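Subject: Re: [skurkton-watershed] Drorach trailhead closure and the creek crossing

Replying to the whole list because I got the same question off list from several people after the last round.

> I walked up to the Drorach trailhead in April and found the gate locked and a sign saying
> the upper loop is closed until further notice. Does anyone know if this is
> the elk calving closure or if it has to do with the washout at the second
> crossing? The sign doesn't say. I also noticed people are just going around
> the gate on the left side and there is already a path beaten down through
> the willows. If it is going to stay closed all summer I would like to
> know so I can move our group hike somewhere else.

It is both. The calving closure covers the meadow and the upper loop and runs through the end of June, same as last year. The washout is a separate matter. The culvert at the second crossing plugged during the March high water and the creek went over the road and took out the downstream shoulder. The district will not reopen the gate to vehicles until that is fixed, so even when the calving closure lifts you will be walking in from the lower lot. That adds 2 miles each way.

The path around the gate is a real problem. Those willows were planted after the old campsites were pulled out, and they were only starting to hold the bank. I was up there early one morning and saw fresh boot tracks and at least one set of bike tires going through. There were also dog tracks well into the meadow. Cows with new calves will leave a spot if they get bumped often enough, and the next good ground from there is across the highway.

I asked the district office if they could run the fence farther down on the left side. They said they have the posts but not the crew time before June. They are open to us doing the work if someone from their shop is on site for it. 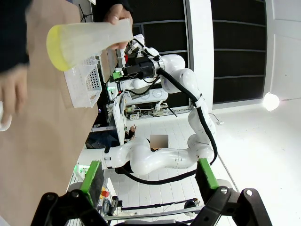 On the culvert, there are two options on the table. One is to clean out the existing pipe and rebuild the shoulder. The other is to pull it and put in an open-bottom arch, which would let fish get up into Grano Creek again. The pipe has a drop at the outlet that redband can't get over for most of the year. The arch costs a lot more and would likely push the reopening into next year. Shehata Engineering did the site survey last fall, before the washout, and their report puts the crossing at 3417 feet and recommends the arch. The survey will have to be partly redone now that the channel has moved.

My own view is that we should support the arch and live with the longer walk for another season. I know some of you use the upper lot for horse trailers and there is no good place to turn one around at the lower lot. That should go in the comments. The district told me they could widen the lower lot with gravel if there is enough call for it.

Comments can be mailed or dropped off at the Skurkton office until the end of May. You don't need a form. Put "Drorach crossing" at the top and say how you use the area and what time of year. If you have photos of the creek at high water from past years, please include them with the month written on the back. They have very little from before the campsites were removed.

We have roughly 4000 dollars left in the restoration fund. I would like to spend part of it on replacement willows and fencing wire this spring and hold the rest for planting around the new crossing. If you object to that, say so on the list before the next meeting.

For the group hike, I would move it. The lower river trail from the Skurkton bridge is open and dry as far as the old ditch headgate. Past that there are several trees down and I don't know when they will be cut out. Keep dogs on a leash there too, as the geese are nesting on the gravel bars.

I will post again when I hear back on a date for the fence work. Bring gloves and loppers if you have them. The district will bring the post driver.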